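Mimer Textile Care Workshop, Kozan
Workshop notebook: knitwear, sorting and folding on the bed
Jul 28, 2022
Entered by Shahram Zarei

Purpose of the entry. The draft handling sheet for household knitwear is to be revised before it goes to the Flosia residence. The present version assumes a clear table of full width. Residents do most of their sorting and folding on the bed, and the sheet should reflect that practice. The points below were noted during and after the morning's work in the bedroom, and are recorded in working order for colleagues who will take up the revision.

Surface. The top of the bed was measured at 62 cm from the floor with the bedspread on. Colleagues of average height found this low for continuous folding and bent from the waist after the first few garments. The current sheet says "stand square to the surface". I propose "stand or kneel, whichever keeps the back straight", and the deletion of the reference to table height. The mattress gives under the hand, which makes a sharp crease difficult in any case. For knitwear a sharp crease is not wanted, so no firm board is called for.

The bedspread remains on the bed during sorting. Stripping the bed first was tried in March and was abandoned as an additional chore that no household would keep up. 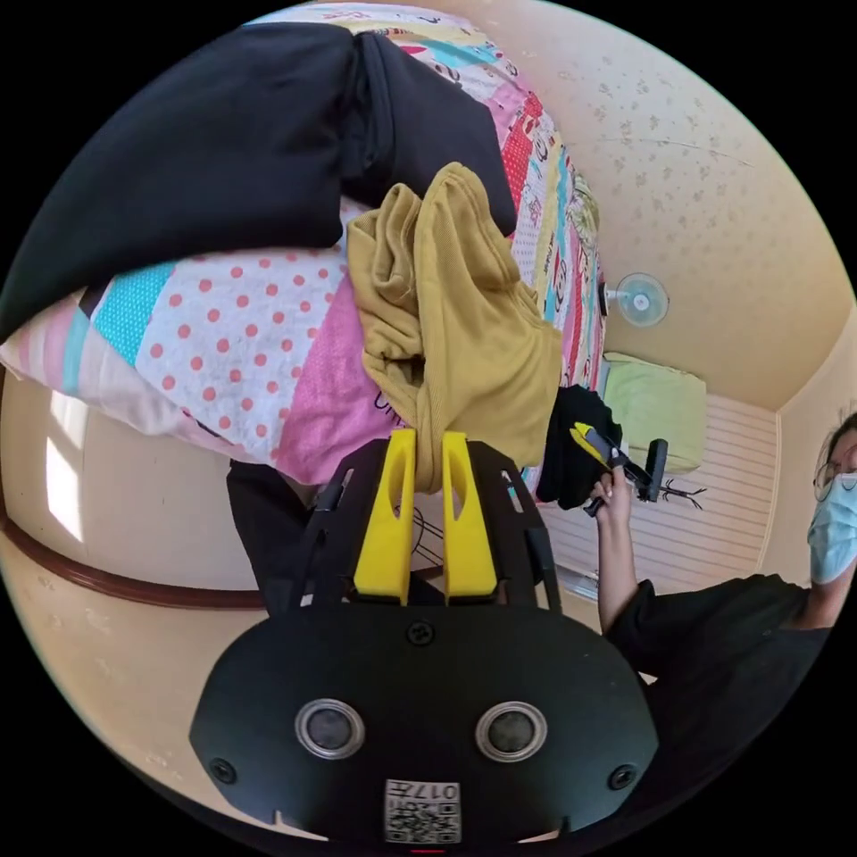
Fig. 1. Mustard knit and dark items on the patchwork bedspread, before folding.

Sorting. Separation by colour was quick on this occasion. The mustard garment and the black cloths could be told apart from the doorway, even against a spread with that many prints in it. Separation by weight was slower and more useful. Dark items tend to be put in one heap regardless of cloth, with the result that a heavy sweatshirt and a thin shirt are folded to the same dimensions and the stack leans. The revised sheet should put weight first and colour second. It should also state that the heap not yet sorted belongs at the head of the bed and the finished stack at the foot. We reversed this twice without noticing and had to begin the stack again.

Items close to the side of the bed should be moved inward before anything else is done. A sleeve or hem that droops over the side pulls the rest after it, slowly, and the garment is on the floor by the time one turns back to it. The sheet is silent on this matter. One sentence will suffice.

Lifting. The section on lifting requires the most correction. It instructs the reader to "take up the garment and shake out", which is sound advice for a cotton shirt and poor advice for a knit. A knit lifted by a single point carries its whole weight on a few stitches, and if the garment is also turned in the hand it closes up. The tan-brown piece is a fair instance: held in one narrow pinch, it had drawn into a thick wrinkled rope, with the ribbed texture showing on its surface and a slightly lighter edge bunched outward on the left side. A garment in that state cannot be shaken open without strain at the pinch.
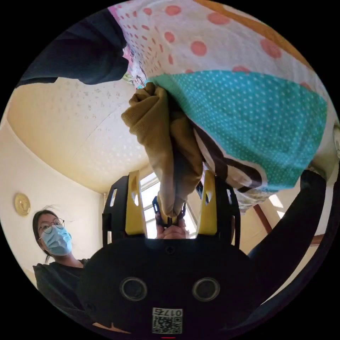
Support from underneath is the method to be taught. One hand passes beneath the body of the knit, palm up, and the other steadies the part nearest the worker. The garment is then turned over onto the bed in one movement. Where a twist has formed, it should be laid down and unrolled on the surface, working from the free end. In Fig. 2 the fingertips of a hand are just visible at the bottom of the gathered cloth, and that second point of contact is what I should like the drawing in the revised sheet to show more plainly. The existing drawing has both hands at the shoulders, in the manner of a shop assistant presenting a garment to a customer. It should be withdrawn.

There was some discussion of whether the sheet ought to mention ribbed knits separately. My view is that it should not. The residents at Flosia will have whatever they have, and a sheet that requires the reader to classify the stitch before folding will be put in a drawer. One general method for all knits, with a note that loosely made pieces deserve more patience, is adequate.

Laying out. The garment is spread face down with the hem toward the worker, and the sleeves are brought in across the back without pulling. The body is then folded up in thirds. Eight knits were folded by this method in the second half of the session. Five held their shape when carried to the Dimia shelves at the end of the corridor. The remainder opened at the neck, and in each case the sleeves had been crossed too high. The instruction "bring sleeves to the centre" is therefore to read "bring sleeves to the centre, below the neckline". 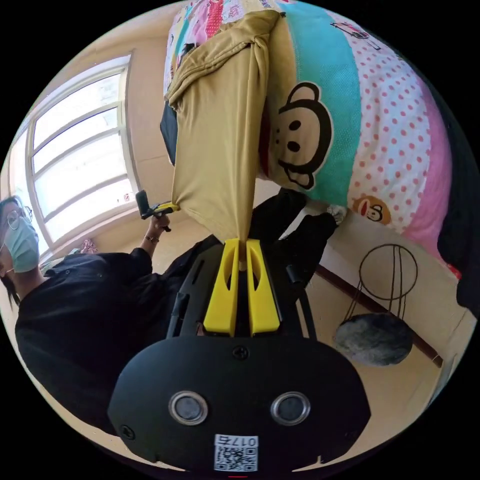 Finding the corners of a garment before flattening it is the step most often omitted, and the one that costs the most time afterward. A knit that has been set down in haste will show a broad, smooth area which the worker takes for the back, when a part of it is folded under. Fig. 3 shows the difficulty well. The khaki-yellow cloth fans out broadly above the point where it is gathered, but toward the upper left it is knotted over on itself and the lower left corner hangs down. Pressing such a piece flat fixes the knot into the fold. The knot should be opened first, then the hanging corner brought up, and only then should the gathered part be released and smoothed. I would add this order to the sheet as a numbered list, being the only numbered list on the page.

The printed bedding proved of some practical service in this respect. Its panels run in bands, and a worker can set a hem along a band and see at once whether the garment is square. The turquoise stripe was the preferred guide by the end of the morning. The large monkey face was used informally as a marker for the middle of the working area, and colleagues were heard to say "over the monkey" when passing a garment across. I do not suggest that this be included. A line advising the reader to use any stripe or seam in the bedspread as a straight edge would be appropriate and will be added under "Laying out".

Lint. Dark cloth sorted beside a light knit collects fibre. The black items were brushed at the close of the session. The brush from the linen cupboard was inadequate and a replacement has been requested. Until it arrives, dark items are to be finished and put away before the knits are started.

Time. The full sequence, from heap to shelf, took about five minutes for a single knit at the first attempt, including discussion. I attach little importance to this figure. It is recorded so that the Flosia session may be scheduled with sufficient allowance, the original timetable having been drawn up on the basis of shirts.

Outstanding matters:

Redraw the lifting figure with one hand beneath the body of the garment.
Amend the sleeve instruction as above.
Remove table height and insert the measured bed height as a note to trainers only.
Confirm with Flosia whether the residents' beds are of similar height to ours.
Decide whether the sheet is to be laminated. The last set curled in the laundry room.
Return the spare hangers to the Dimia unit. They were moved to the window sill to clear the bed and remain there.

Comments on the draft should be written in the margin of the copy kept at the front desk, initialled, and in ink. The revised text will be entered in this notebook before it is typed.

S. Zarei

Contact the Workshop | © 2022 Mimer Textile Care Workshop, Kozan | Back to top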